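Vivberg Bench Guide for Desktop Towers
Section 3: Opening the tower and finding the parts
Revised April 19, 2022

Read this section before you remove or fit a processor, memory module or drive. It applies to Dell desktop towers serviced on a slotted aluminum table. Instructions for the Bamstead upright stand are in Section 5.

Before you start

Shut the computer down and unplug the power cord. Press and hold the power button for 20 seconds. Clear the table of loose screws and put a parts tray within reach. The gaps in the table top are wide enough to take a small screw.

CAUTION: Wear a grounded wrist strap whenever the side panel is off.

Laying the case down

1. Remove the cords and plugs from the back of the tower.
2. Lay the tower on its side with the removable panel facing up.
3. Take off the side panel and store it flat, away from the work area.
4. Turn the tower until the power supply is on the side nearest you and its label can be read.
5. Check that the case sits flat and does not rock.
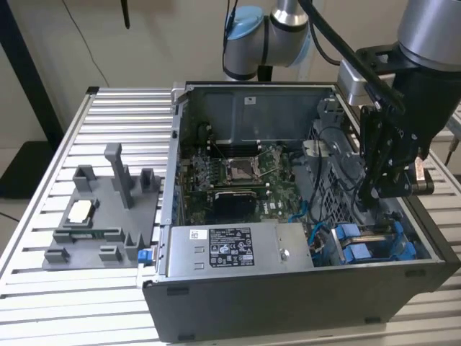
Figure 3-1. Tower on its side on the slotted table, panel removed, CPU socket open.

NOTE: The blue drive carriers are at the lower right when the tower is placed as in Figure 3-1. If yours are somewhere else, turn the case before going on. Later steps use this position.

Checking the CPU socket

1. Find the metal retention frame on the motherboard.
2. With the lever raised and the socket empty, look at the contact area under a good light. Do not touch it.
3. If you see dust, use the hand blower from the Bai cleaning kit (order no. 905). Do not use a cloth or a swab.
4. If the work will stop for more than 40 minutes, fit a socket cover.

CAUTION: Bent contacts cannot be repaired at the bench. Tag the board and set it aside.

Tracing the cables

Work through the cables before unplugging any of them. A blue SATA cable can be confused with the blue parts of the drive carriers when the case is crowded, so follow it by hand to the connector.

1. Start at the finned heatsink next to the printed DELL logo.
2. Follow the blue SATA cable to its connector on the motherboard, near the heatsink.
3. Find the thick bundle of red, yellow and black power wires beside the power supply. Leave it where it is.
4. Move thin signal wires aside with a finger. Do not pull on them.
5. Write the position of each plug on the Vomier job sheet.

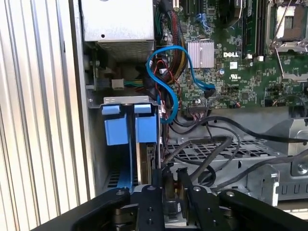

Figure 3-2. Blue SATA cable, heatsink and drive cage with two blue tabs.

NOTE: Figure 3-2 is viewed from a different side than Figure 3-1. Use the DELL logo and the heatsink to match the two.

When all plugs are recorded, go to Section 4, Removing the drives.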